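Oiling a maple worktop, part two. The first part dealt with sanding. I'm assuming the surface is now at 240 grit and free of dust. 1/11

Mineral oil never cures. It sits in the pores and migrates out with washing and use. Tung and linseed cure by taking up oxygen. These are separate products with separate upkeep, and most of the questions I get come from mixing the two up.

Check the tin. "Tung oil finish" often contains varnish and very little tung. The Vellness one I bought in July lists its resin on the back in small type. The Larnetti is pure oil, thinned with citrus solvent, and says so on the front.

First coat: flood it, wait 20 minutes, wipe everything off. Everything. Any oil left standing on maple goes tacky and has to be scraped. Maple is closed-grained and takes up far less than oak or beech, so expect most of the coat to end up in the cloth.

Oily cloths: lay them flat outdoors to dry, or put them in a lidded metal tin filled with water. Never scrunch them up in a bin. Curing oil gives off heat and a balled cloth can catch fire on its own.

Leave 2 days between coats in a heated room, longer in a cold one. If the surface smears under a thumb it isn't ready.

Coverage for my top, both faces and the edges: 135 ml for the first coat and well under half that for the next. Buy the small tin. Pure oils thicken once opened.

Do the underside. A board sealed on one face takes up moisture on the other and cups. Same number of coats on each, whatever the tin says about "visible surfaces".

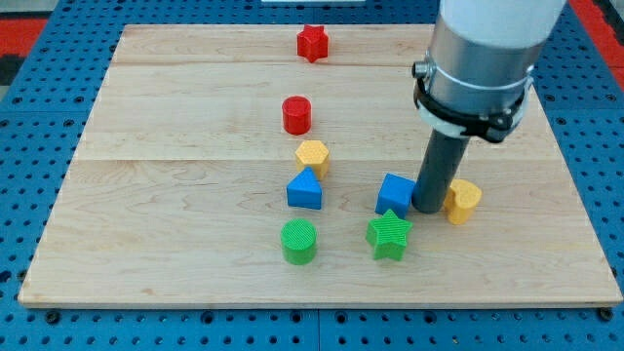

End grain drinks more. Keep going back to it during the first coat until it stops turning matt, then wipe down as before. On a top 2190 mm long, the two ends still took longer than the whole front edge.

Colour: pure tung warms pale maple slightly. Linseed goes yellower and carries on yellowing in a dark room. If you want to keep the cream tone, use a hardwax oil with a little white pigment. Pandbridge and Chou both sell one. I've only used the Chou, and it needs stirring every few minutes.

Part three will be on water rings and spot repairs. Replies are open for questions about oil, but I can't help with laminate. 11/11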